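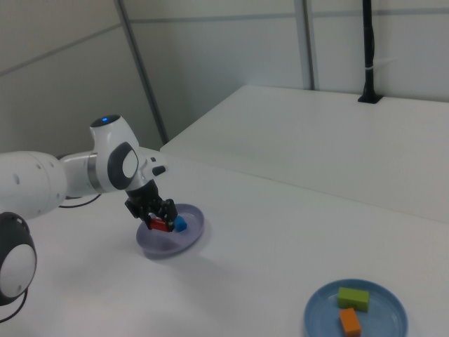
How do I get grey cutlery marks off glazed plates?

Use a mild acidic cleaning powder, the type sold for stainless steel pans. Make a paste with a little water, leave it on the marks for a minute, rub with a damp soft cloth and rinse well. The marks are metal left on top of the glaze, so washing-up liquid won't shift them.

Bralalby Household Help > Kitchen > Crockery
Asked 13 June 2021. Viewed 3596 times.

Full question from Retno Siregar
I have a set of Stendarard dinner plates, bought second-hand, used daily and washed in the dishwasher at the normal setting. Over the last few months the eating surface has picked up thin grey lines, mostly straight and mostly in the middle third. They look like pencil. I can't feel them with a fingernail. The side plates from the same set, which hardly ever meet a knife, are clean.

Tried so far: washing-up liquid and a sponge, soaking overnight in biological powder, white vinegar left for an hour. The vinegar made the lines slightly paler but they are still there. Are these scratches or deposits, and if they are deposits, is there something stronger that is safe for plates we eat off? I'd also like to know if the cutlery is to blame, as it was replaced in July last year.

Accepted answer, from Nouhaila Bennani
Deposits, going by the fingernail test. Stainless steel is softer than some of the hard particles in a glaze, particularly a matt or satin one, and the surface takes a thin smear of metal off the knife each time you cut. New knives are worse than old ones because the edges and serrations haven't been rubbed smooth yet.

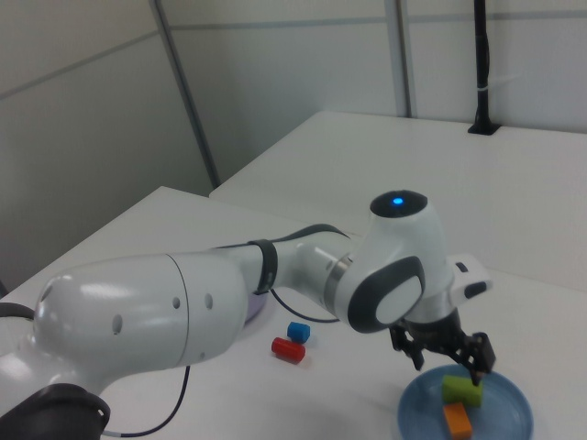
Vinegar is too weak to do much in an hour. The powders that work are based on oxalic acid, with a very fine abrasive added. Check the back of the tub for it. Wear gloves, keep the powder away from your eyes and don't mix it with bleach. Try one plate first, on the underside, and look at it under a strong light when dry. If the glaze has lost its shine, stop.

Method for each plate:
Wet the surface and shake off the excess.
Apply the paste to the marked area only.
Wait one minute.
Rub in small circles with light pressure.
Rinse both sides under running water, then wash as normal before use.

Avoid wire wool and green scouring pads. The first leaves more metal behind and the second can wear the glaze, after which the plate will mark faster than before. Plates with gold or silver trim, or with decoration printed over the glaze, should be left alone - the acid may attack it.
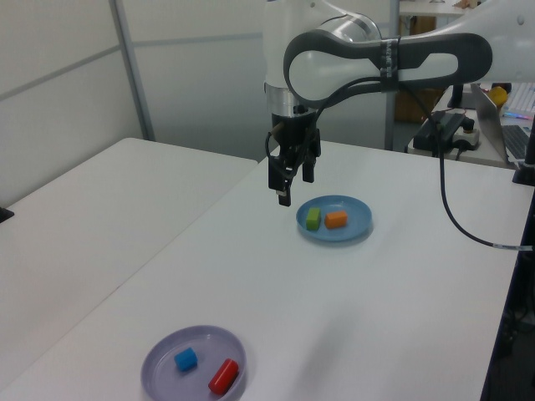

Round plate, light blue, on a white table.

To slow the marks down, leave space between plates in the rack and don't let cutlery rest against them.

Second answer, from ravar
bicarb paste worked for me but it took ages. 400 grit wet and dry will also do it if you go gently

Comment from Nouhaila Bennani
Please don't use 400 grit on a glaze. It will remove the mark and the gloss together.

Comment from Retno Siregar
Bought a powder with oxalic acid. Two plates done, lines gone on both, no change in shine that I can see. Leaving the rest for the weekend.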